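A Visit to the Ralleo Lab Open Day

Ralleo opens its doors to the public once a year, in April, and this year I drove over to Girkberg to see it. The company works on robot arms for homes and small shops. My question going in was a simple one: can any of these machines do a chore well enough that I would want one in my kitchen?

Getting in

The building is on the north side of town behind the bus depot. Parking is free but fills up early. Entry was eight dollars, paid at the door, and the woman at the desk said they had given out 189 tickets before lunch. There was a coat rack, a table with coffee, and a printed map that left out the stairs.

Tours left every 20 minutes. Mine was led by Ingeborg Kälin, who runs the testing group. She has a quiet voice and the back half of the group missed some of it, so stand near the front if you go.

The towel room

The first stop was an arm called Mahuika, bolted to a bench next to a pile of hand towels. It picked one up, shook it, laid it down and folded it twice. The first towel took just under two minutes. The second one it grabbed by the wrong corner, and it spent a long time turning the towel over before an engineer pressed a button and started it again.

A man near me asked how it would do with a fitted sheet. Kälin said it would not do a fitted sheet. She added that they had stopped trying for now – the towels were keeping them busy enough.

The simulation room

Next came a room of desks and monitors, where Rawiri Kerslake works on practice runs for wiping and clearing counters. Most of the learning happens on a computer before a real arm is allowed near a real counter. Kerslake said he can run 200 attempts overnight this way, and no dishes get broken.

He talked for a while about surfaces. A plain white counter is easy on the software. Busy stone is harder, with veins and flecks going every way, and a crumb or a dried spill can get lost in the pattern. He has a marble-patterned tabletop for this, dark brown with pale veins, and the view is from close behind the two gray fingers of the gripper.

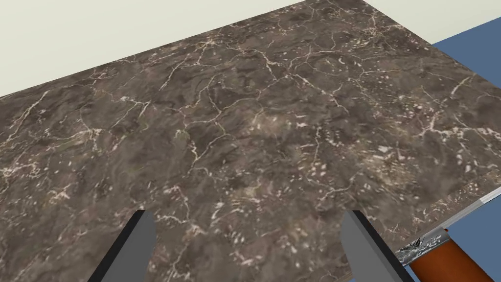
What the arms can do in a shop

The last part of the tour was downstairs, in a mock corner store with three shelves and a counter. Here the news was better. An arm called Fulik was facing up cans, which means pulling them to the front of the shelf with the labels out. It worked slowly but it kept going the whole time I was there, and it only knocked one can over. It left that can where it fell.

Shops suit these machines. The shelves stay put, the cans are all the same size, and the work can be done at night when speed matters less. A kitchen changes every time somebody makes lunch.

I asked Kälin about price. She said there was no price yet for either arm. I asked about cleaning a bathroom and she shook her head.

My answer

For the house, I would say no for now. I fold towels faster than Mahuika and I don't need anyone standing by with a button. Wiping a counter looks closer, though I did not get to see a real arm do it – the practice was all on screen, and the counter demo listed on the map had been dropped from the program.

For a shop with long aisles and a night shift that is hard to fill, I can see it coming sooner. A grocer on my tour stayed behind to talk with the Fulik people and was still there when I left.

The tour takes a little over an hour. There are two flights of stairs and an elevator you have to ask for. Children are welcome, but the towel room is cramped and the little ones could not see over the rail.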